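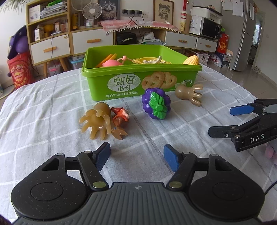 Workers should not have to guess whether they are being paid when the authorities close the building they work in, Archana Bhatia told the labor tribunal in Bodelell, and on the main point the tribunal has now agreed with her.

2019-07-01
By Ankit Chaudhary

The tribunal ruled that Fusano, the food packing company, owed wages to staff who were sent home in February when the district declared a water emergency and ordered large users to shut down. The order stayed in force for 15 days. Fusano paid nothing for that time and told staff they could use their annual leave if they wanted to be paid.

The ruling covers 392 employees at the company's Bodelell plant. It is the first to deal with the emergency order and is expected to affect claims against other employers in the district, including the catering company Wuno.

Bhatia worked on the evening shift and was one of the workers who brought the claim. The company had argued that the closure was outside its control, that no work could lawfully be done, and that the principle of "no work, no pay" applied to both sides. Its lawyers pointed to a clause in the standard contract that lets the company suspend operations "in the event of flood, fire, act of government or similar cause."

The tribunal accepted that the district's order was an act of government. It also accepted that the plant could not have kept its packing lines open without breaking the law. But it said the clause only allowed the company to suspend operations. It did not say anything about suspending pay, and the tribunal declined to read those words into it.

"An employer who wishes to pass the cost of a closure to its employees must say so in terms they can read and understand before they sign," the written decision says. "The clause relied on here does not do that."

The decision makes a further point about the workers being available. Staff were told to keep their phones on and be ready to return at short notice. Supervisors sent out messages on most days of the closure, and several workers said they had turned down casual work elsewhere because they had been told the plant might reopen the next morning. The tribunal found that people who are told to hold themselves ready are not in the same position as people who have been released.

What the workers get

The award is not the full amount the workers asked for. They had claimed normal wages for the whole closure, together with the shift allowance and the attendance bonus. The tribunal allowed the wages and the shift allowance and refused the bonus, which the contract describes as payable for days "attended in person."

Workers who used annual leave during the closure can choose to have the leave given back or to be paid for it, but they cannot have both. Around 120 workers are thought to be in that position. They have to tell the company in writing which they want.

Temporary workers supplied through an agency are not covered. The tribunal said it had no agency contract in front of it and could not decide the matter on the evidence it had. That leaves open a question which some people in the town regard as the more important one, as the agency staff are lower paid and had no leave to fall back on.

Fusano has 12 weeks to make the payments. It may apply to pay in installments if it can show that a single payment would put jobs at risk, but it has not done so yet.

The company said in a short statement that it was "disappointed by parts of the decision" and was taking advice on an appeal. It said it had followed the district's instructions in full and had reopened as soon as it was permitted to. It did not answer a question about whether it had claimed on its insurance for the closure.

Insurance came up at the hearing as well. The workers' side asked for the company's business interruption policy to be produced, and the tribunal refused, saying that whether the company could recover its losses from somebody else had no bearing on what it owed its staff.

How the order came about

The district declared the emergency after levels at the main reservoir fell below the point at which it said supply to homes and the hospital could be guaranteed. The declaration was made under the disaster management rules, which let officials restrict the movement of goods, close premises and limit the use of services for a set period. Households were placed on a daily limit. Schools stayed open with shorter hours. Businesses above a certain level of water use had to stop altogether unless they were on the list of essential services.

Food production was on that list, but food packing was not. Fusano asked for an exemption on the second day of the closure and was turned down. It asked again later and had received no reply when the order was lifted.

The tribunal said it had some sympathy with the company on this. It described the list as "poorly drawn" and noted that a bakery across the road from the plant had carried on as usual. But the lawfulness of the order was not something it could rule on. A company that believes it was wrongly closed has to take that up with the district in the ordinary courts.

No business has brought such a case so far. The time limit for challenging the order directly has passed, though a claim for compensation could still be made.

Other employers

Wuyts, an employment law practice that represents small firms in the district, has sent a note to its clients about the decision. The note says that employers who paid their staff in full during the closure do not need to do anything. Employers who paid part wages by written agreement are "probably safe," it says, as long as the agreement was signed before or during the closure and not after it. Those who paid nothing should look at their contracts before replying to any demand.

The note also warns against rushing out new contracts. A change that allows pay to be stopped during an emergency is a change to a basic term, and staff have to agree to it. Putting it in a handbook or on a notice board is unlikely to be enough.

Wuno faces a similar claim from kitchen and delivery staff. Its contracts are worded differently - they refer to "suspension of duties and remuneration" - and the company has said it believes the Fusano decision does not help the people claiming against it. The hearing in that case has not been listed.

There is also the matter of part-time staff. At Fusano the tribunal used the published shift roster to work out what each person would have earned. Many smaller employers do not publish a roster that far ahead. The decision suggests that in those cases average earnings over the previous quarter would be a fair measure, but this was a comment in passing and other tribunals are not bound by it.

Workers who think they are owed money are advised to keep any messages they received during the closure. At the hearing, the messages sent by supervisors turned out to be the main evidence that staff had been kept on standby, and the company had not kept its own copies of all of them.

The district said it was reading the decision and would not comment on private contracts of employment. A review of the emergency order, including the list of essential services, was promised in the spring and has not been published. The district said the review was "at an advanced stage" but gave no date.

Bhatia said after the ruling that she would ask for the money and not the leave. She said she had borrowed from family to cover her rent during the closure and would be paying that back first. She still works at the plant and said she had been treated normally by her managers while the case was going on.

The full decision can be read at the tribunal office during opening hours. Copies are available for a fee.

Comments (4)

packline_b
Good result but they have left the agency people out again. Same lines, same shifts, same messages telling us to stay by the phone. Who do we go to now?

Marlow Street
I run a small laundry and I was shut for the whole of it as well. Paid my two girls out of my savings. I don't begrudge it, but somebody at the district ought to explain why the car wash by the station was open.

Reader
Does anyone know if the letter about leave has to be on a form or can you just write it? HR said to wait and they would be in touch.

packline_b
@Reader the decision only says in writing. I would put the date on it and keep a copy. Don't wait for HR.

Contact the newsroom | Corrections | Terms of use | © 2019 All rights reserved | Back to top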